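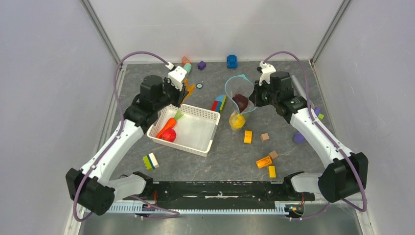 Toy Tidy-Up: the Gallery

Filed under: Home & Play / Toys / Small Storage

Hi all, and welcome back! This one is for everybody who keeps asking what I do with the odds and ends - the play food with no kitchen, the blocks with no set. I've been putting them in baskets with little holes in the sides (a Fourie one, 15 by the door if you want a secondhand one), and my favorite is still the plain white. It's easy to wipe out, and you can see what's in it without tipping the whole lot on the floor.

My sister Lizelle sorts by color. I've tried, I really have, but I go by shape: food first, round things next, cubes last. The orange carrot with its leafy green top always gets picked up before anything else at my place!
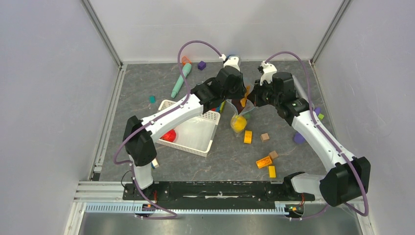

Red one in the basket, purple and teal cubes still out.

The mint-green toy with the orange cap never has a proper home, so if you've got ideas, put them in the comments. Bath toys are up next, in June.

146 shares | 8 comments

© Zinhle Le Roux | Contact | Back to top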